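Plisance (handheld gripper pair)

Last updated: November

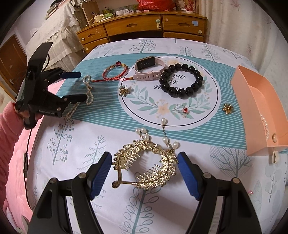
Plisance grippers over the jewelry layout. The second one is at left, above the pearl strand.

Plisance is the name we gave to a small home project for recording how people pick up delicate things, using a pair of grippers you hold in your hands. I'm one of the people who keeps it going, so this entry is chattier than the others on the wiki, and Ljubica Vukadinović has already told me so (twice!).

Background

The project began in Cúc Sầm's bedroom and has mostly stayed there. We had been working with blocks and cups at the Clustmont shared workshop, and Cúc got bored with them. Her idea was jewelry – small, shiny, tangly, and every piece wants a different grip. A comb tiara has teeth down one edge and rhinestones all over the rest, while a pearl strand just slumps wherever you put it. I loved it right away. Wen-hsiung Kao thought we'd lose an earring by the first evening.

Grippers

Each gripper is black with blue rubber pads on the inner faces of the fingers, and the one at left in the picture has "GenRobot.AI" printed along its lower arm. You work one in each hand. Chiến Trình does the bench work on ours and keeps spare pads in a tin at Clustmont, along with a cable he swears is the good one.

Layout

We work on the bed, which is soft and gives a little when a finger pushes down too far. A teal runner goes across the middle with a round wreath mat on it, and then the jewelry gets spread around: a bracelet of big black beads, a pink fitness watch, a red string bracelet, gold flower earrings, a silver ring with a red stone, pearl earrings. The peach-pink gift box stands open at the right. Thoa Ông likes to move everything between takes, so no two layouts match.

Sessions

A full session is 50 takes, and a take counts if the piece ends up where the person meant it to go. Our best session so far had 128 because Cúc and Thoa refused to stop for dinner. Rings are the worst. I still pinch the sheet along with the ring a lot of the time, and I've had plenty of practice!

Software

Recordings go into Dobre, the sorting script Wen-hsiung wrote over a long weekend. It trims the dead time at each end and asks you to name the piece. It used to choke on anything over 90 seconds – fixed now, though long takes are still slow to load.

See also: Hunden (the older block-stacking rig); Clustmont workshop, bench rules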